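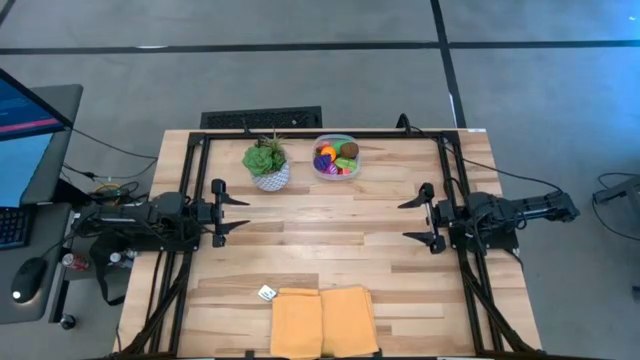 Figure 1. Bimanual bench before a towel trial, both grippers open. Plant and produce container at the back, two folded cloths at the front edge.

Sowa: A Task-Level Planner with Collision Checking for a Two-Arm Bench

Project report, Group 4
Khadija Kabbaj, Marthinus Nel, Zofia Brzozowska
Supervisor: Tsutomu Sugawara

1. Aim

The existing control stack on the bench accepts joint targets for each arm separately. It has no model of the other arm and no model of what is on the table. Our aim was to add a layer, called Sowa, that takes a short task list (pick this cloth, place it there), assigns each step to an arm, and produces joint trajectories that do not collide with the frame, the objects or the opposite arm.

2. Software structure

Sowa runs as three processes. The perception process reads the head camera and publishes a list of objects, each with a label, a pose on the table plane and a bounding box. The planner keeps a copy of that list and plans for one arm at a time, with the other arm inserted as a moving obstacle. The executor streams joint targets and stops both arms if either one lags its target by more than a set limit.

Messages between processes go through Nidura, the logging and transport library written by last year's group. We kept its format unchanged so that old logs can be replayed against the new planner.

3. Perception

Rigid objects are fitted with boxes. Cloth is handled separately: the cloth mask is segmented by color and the largest straight edge is taken as the grasp edge. Two problems came up. Cloths lying close together were merged into one mask, and pale objects were sometimes lost against the light strips of the tabletop. The first was fixed by splitting the mask along concave points in its outline. The second is only partly fixed – we raised the contrast threshold, which also removes some small objects.

The classifier was fine-tuned on 2491 labeled crops taken from replayed logs.

4. Planning

The first version planned both arms together in one joint space. Planning time was nearly 700 ms per step, and the search often timed out when both goals were near the center. The second version gives priority to the arm with the shorter path and makes the other wait or go around. Median planning time fell to 69 ms. The cost is that one arm can stand idle while the other passes, even when a small detour would have been enough.

5. Results

We ran 116 simulated trials with random object layouts. No trial ended in a collision between arms. Most failures were bad grasp edges on rumpled cloths; the rest were planner timeouts with tall objects close to the goal.

6. Remaining work

The wait rule should be replaced with a cost on idle time. Stanisława Piątek has a branch that does this for a single pair of paths, but it has not been merged. The executor lag limit is still a constant in the source file and should move to the configuration.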